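Back to the Haldane

07/02/2022

I have picked up the Haldane again after leaving it alone for most of the winter. For anyone new, it is a scratch-built model of a twin-engined flying boat of my own design, drawn up as the sort of thing a small coastal airline might have flown in the thirties. The scale is 1/40 and the span will be 183 cm if I ever get the outer wing panels on.

The hull is planked as far back as the step. I had drawn eight frames behind the step and have now cut all of them again in thinner ply, as the first set made the tail far too heavy. The new ones save 71 grams. On a flying boat that matters, because weight at the back ends up as lead in the nose.
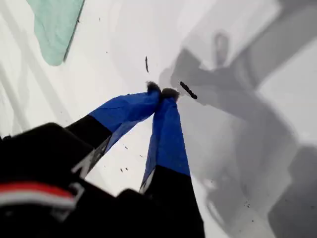 The wing floats are still a problem. My first pair sat too low and would have dragged in a turn on the water, so I have shortened the struts and moved them inboard by one rib. They look less graceful now — but I would like to get it off the lake at Sernosside without a swim.

For power I am using two Prosuso motors left over from an older model. They are a bit large for the nacelles and I have had to open up the cowlings at the front. The propellers turn in opposite directions, which should help on the take-off run.

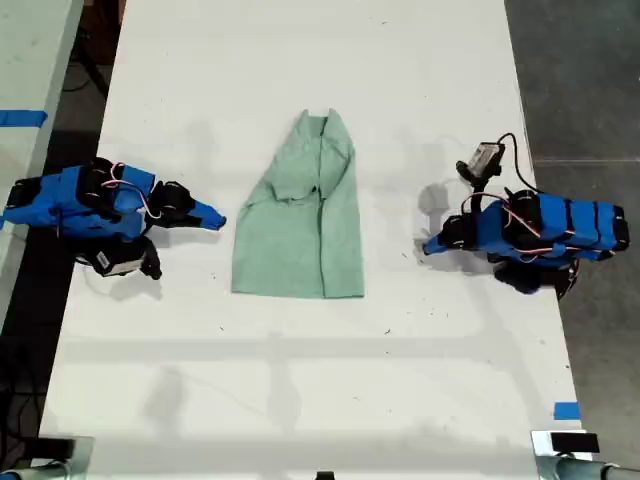
What is left to do

Cover the tailplane and fin, finish the cowlings, and fit the hatch behind the cockpit. The hatch needs a proper seal. I tried foam on the last boat and it let in water.

Colours are not settled. I have a tin of cream and a tin of dark green, and the registration will go on in black. The name of the airline will be Vindotov, in plain capitals along the hull.

I am aiming for a first taxi test in April, with the wings on and the radio gear in a plastic bag.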